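### 4.2 Forecast error around quarterly announcements

We matched consensus earnings estimates to reported figures for 211 listed consumer goods firms, giving 1345 firm-quarters after exclusions. Firms followed by fewer than three analysts were dropped, as were quarters in which the fiscal year-end moved. Forecast error is the reported figure less the last consensus before the announcement, scaled by the opening share price.

The median error is small and positive. Errors are wider for firms that sell mainly through distributors, and they widen again in the quarter after a change of auditor. Milošević and Csonka found the same pattern in the Prenine sample, although their estimates were collected monthly and ours are daily. Revenue errors behave differently — they show no clear link to the sales channel once firm size is controlled for. 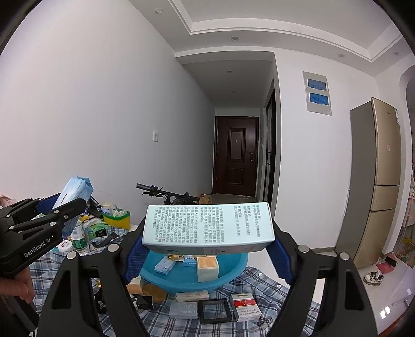
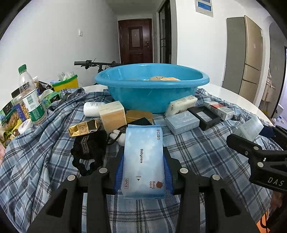 Figure 3. Packaged consumer goods: a box printed in Chinese (first) and a packet of Babycare wipes (second).

We also tested whether the result depends on a handful of firms. Removing the 26 with the largest absolute errors lowers the distributor coefficient by a third but leaves its sign and significance unchanged. Re-running the model with the Kemstead industry codes, as Ekinci suggested, made little difference. Labour costs were not available for every firm and are left out of the main specification; results for the smaller group that reports them are in Appendix B.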